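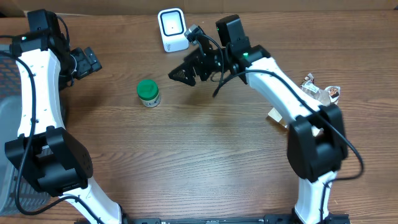

## Re: Reading list for the winter shelter course

Dear members,

Thank you to Leonie Rutherford for raising the matter of course texts. Her message is quoted in part:

> The list still names the first printing of the Donnelly handbook. Our library has 7 copies of it, and the chapter on snow shelters differs from the later printing. Which one should students bring in February?
>
> Leonie Rutherford

Students may bring either printing. The instructors, Tane Fairweather and Anas Khoury, have compared the two and report that the shelter chapter was rearranged, with 10 pages added on ventilation and bedding. Copies of the added pages will be handed out on the first morning.

Two further points apply to the list:

- The Dornis field guide to northern trees remains required. Its section on spruce and birch, starting at page 17, should be read before arrival.
- The Zastasen knot booklet is now optional -- it is out of print, and used copies vary in condition.

Members who wish to donate used books on woodcraft, navigation or cold-weather travel may leave them at the Dikov office. The lending shelf holds 600 titles at present, and duplicates of the Donnelly handbook are not needed.

Questions about enrollment should be sent to me directly and not to the list.

Respectfully,

Emiliano Quezada
Course Registrar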